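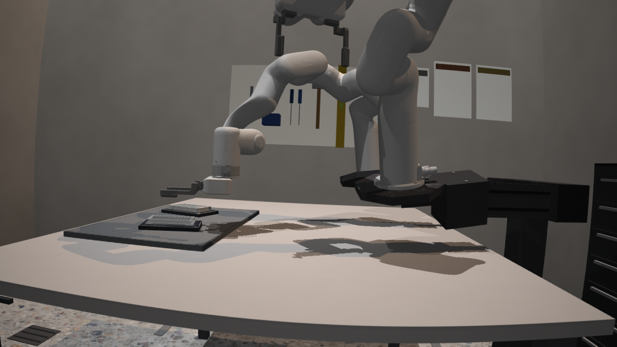
Stireck bench cell, rendered view. Parts tray on the left of the table, large arm on its side bracket on the right.

Stireck Bench Pack, data card and README

Maintainer: Detlef Nolte, Vokthorpe
Status: third release, March
Type: simulated two-arm handling, rendered images with joint and gripper state
Episodes: 297
Control and logging rate: 50 Hz
Licence: see LICENCE in the root folder

Summary

Stireck is a simulated bench cell sold by Vokthorpe as a kit: scene files, two arm models, a set of small parts and a recorded data pack. The data pack is covered by this card. The scene files have their own manual and are mentioned only where a setting in them affects the recordings.

The cell has two white arms over one table. The smaller arm stands on the tabletop towards the back. The larger arm is mounted on a black bracket at the right-hand side of the table. They share the space above the middle of the table, and the planner has to keep them apart there. Most of the difficult episodes are difficult for that reason.

All images in the pack are rendered. No real camera footage is included, and none should be assumed when reporting results.

What is in the pack

Each episode is stored as one folder. A folder holds:

images/ — rendered frames, one subfolder per view
state.csv — joint positions, joint speeds and gripper opening for both arms
events.csv — time-stamped grasp, release, contact and abort entries
task.txt — the task instruction in plain English
result.txt — one word: done, partial or failed

Object poses are kept in a separate archive, poses.zip, which is not needed for training from images. It was split off in the second release after users at Zeltden pointed out that some loaders were reading the poses by default and reporting scores that could not be compared with image-only work. The loader supplied with this release ignores the archive unless the flag use_poses is set.

The file index.csv in the root folder lists every episode with its task number, part set, start seed and result. If index.csv and a result.txt disagree, trust result.txt and report the episode number.

Tasks

The pack contains tasks from three groups.

Group A, tray placement. A part is picked up from the tray or the bare table and set down at a target pose on the tray. One arm works and the other holds still. The tray angle varies between episodes and is never square to the table edge. Target poses are given relative to the tray.

Group B, hand-over. One arm grasps a part and passes it to the other above the table. The instruction says which arm starts. The release height is not fixed.

Group C, shared tray. Both arms may reach over the tray during the episode. The instruction names the part and the target but does not name the arm, so a policy has to choose. An arm choice that differs from the recorded one is not an error if the end state is correct.

Instructions were written by hand and lightly varied. They have not been paraphrased by software. Spelling is British, so the word grey appears and gray does not; check this if your text encoder was tuned on a small vocabulary.

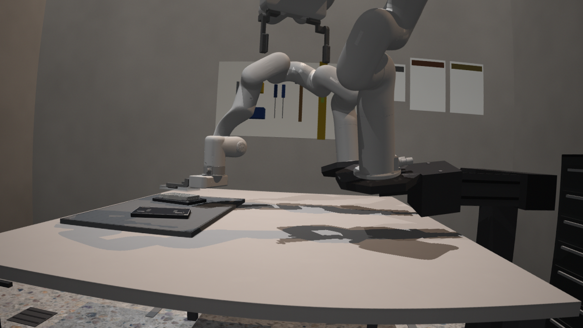

Part sets are loaded by name in the scene file. The standard set holds the dark block with the lighter top, the flat black slab and the small stepped block. Part names in task.txt are block, slab and step. Where two blocks are on the tray, the instruction separates them by position, as in "the block nearer the back". Positions are always given from the front of the table, looking towards the wall with the tool board.

The slab has been the part most often dropped in our own tests. It sits low on the tray and leaves the fingers little to close on. Policies that approach it straight down tend to touch the tray first, which is logged in events.csv as tray_contact. A short contact does not fail the episode. A contact lasting longer than the limit in limits.yaml does.

Recording method

Episodes were recorded by a scripted planner, with manual corrections through a hand controller where the planner stalled. Corrected episodes are marked in index.csv by a value of 1 in the column hand. There are 46 of them, nearly all in Group B. They are less smooth than the scripted ones and have longer pauses before the release. We have left them in. If you want a pack with an even motion style, filter on that column.

Arm start poses are drawn from a short list and not from a continuous range. This is a limitation. A policy trained only on this pack will have seen few start poses and may behave badly if the larger arm begins low over the table.

Lighting is fixed within an episode. The arms and the mounting bracket cast broad shadows on the white tabletop, and these move as the arms move. They were kept on purpose. A detector tuned for dark objects on a white surface will sometimes mark a shadow as a part, and the earlier Oberholzer bench, which used a flat ambient light, did not show this fault at all. Results on the two benches are therefore not interchangeable.

Loading the data

The loader needs Python 3 and no simulator. Place the pack in any folder and pass the path:

from stireck import Pack
pack = Pack("/data/stireck")
episode = pack.episode(12)

Frames are returned in time order and matched to the nearest state row. To get the raw, unmatched streams, set align=False. On slow disks, set cache=True and allow the first pass to finish before starting a training run.

To replay an episode in the simulator, the scene files from the kit are required and must be from the same release. Replaying against older scene files will run without a warning but the bracket height is different, and the larger arm will end its motion too high. A version check is planned.

Suggested use

The pack is suitable for imitation learning on short handling tasks, for testing arm choice, and for checking how well a vision model copes with heavy self-occlusion. The upper links of the arms often pass in front of one another and in front of the back wall, so a part of either arm may be hidden for long stretches.

It is not suitable for force control. Contact is modelled simply and the friction values were set by eye. It should not be used as evidence that a policy is safe on a real cell.

Background objects stay in place across the whole pack. The tool board, the paper sheets on the wall and the drawer cabinet are scenery: they cannot be grasped and have no collision shape. A policy can learn to use them as landmarks, and we have seen this happen. Turning off the group wall_items in the scene file is a quick way to test for it — expect some drop in success, but a large one means the policy is reading the wall.

Evaluation

Run evaluate.py with the path to a policy wrapper. The script plays each held-out start seed once and writes a table by group. Report the three groups separately. A single combined figure hides the difference between Group A, where most methods do well, and Group C, where they do not.

An episode counts as done if the part is at rest within the pose limit and neither gripper is touching it. It counts as partial if the part is on the tray but outside the limit. Partial results should be listed in their own column and not added to the successes.

Please do not tune on the held-out seeds. They are listed openly in seeds_test.txt, and keeping them apart is left to the user.

Known faults

In a few Group B episodes the giving gripper opens one step before the receiving gripper is logged as closed. The part does not fall, but a strict reading of events.csv shows it held by neither arm.

The gripper opening is logged as the commanded value in scripted episodes and the measured value in hand-corrected ones. The difference is small except while closing on a part.

Contact shadows under the slab are too faint at the lowest render setting. Use the medium setting or higher if you re-render.

The word step in task.txt always means the stepped block. It never refers to a step in the task. One early tester's parser split sentences on it.

Changes since the second release

Pose archive ignored by default.
Bracket height corrected in the scene files, with all episodes rendered again.
Instruction spelling made consistent.
Column hand added to index.csv.
Loader option cache added.

Support

Send fault reports to the Stireck queue at Vokthorpe with the release number, the episode number and the loader output. Requests for new part sets go to Detlef Nolte. Part meshes supplied by customers can be added to a private copy of the scene files; they are not merged into the public pack without written consent.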